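Sadholm Office Furnishings and Desk Setup Collection

Data card, version 2

Summary

The Sadholm collection records how shared offices are furnished and how people adapt their desks with whatever is at hand. It is maintained by the Disomlow Workplace Archive and covers 18 rooms, with 71 catalog entries in the present version. Entries concern ordinary equipment: monitors and their supports, fans, lamps, storage, partitions, and the cables that run between them.

Scope

Each room is entered under a room code and given one or more setting tags. Rooms tagged "bright office" are lit well enough for small items to be identified without added lamps. Cooling equipment is cataloged separately from building ventilation, and a circulating desk fan is entered under "portable cooling" regardless of its size.
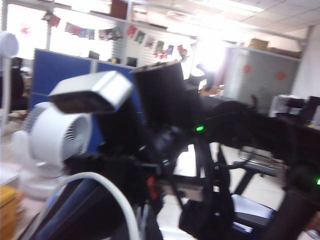
Portable items are recorded where they stand on the day of the visit. Contributors are asked not to move them to a tidier position beforehand. Where the type of an item cannot be settled, the entry carries the tag "unresolved" and remains open for correction until the next version.

Desk entries

A desk entry lists the work surface, the screens, and any improvised support. Books placed under a monitor are entered as "riser, books," with the stack listed from top to bottom by cover color. Titles are omitted. In the entry for the white desk, the riser consists of a turquoise book, a white book, and two navy-black books, with the stand's flat base resting on the top cover. Loose cables are entered as a group unless a connector can be identified.

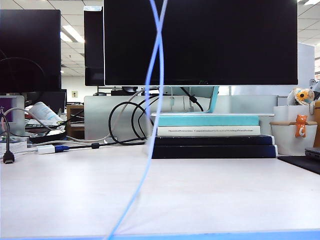

File layout

rooms.csv: room code, setting tags, month of visit
items.csv: item code, room code, category, color, notes
risers.csv: item code, position in stack, cover color
changes.txt: corrections accepted since the previous version

Known limitations

Storage items are unevenly covered. The Saavedra rooms were entered before the category list was revised in October, and their bins and drawer units share a single code. Notes fields are limited to 60 characters, and some longer remarks were shortened on import from the Fodent catalog.

Corrections

Requests should state the item code, the field concerned, and the proposed value. Accepted changes appear in the next version of the file.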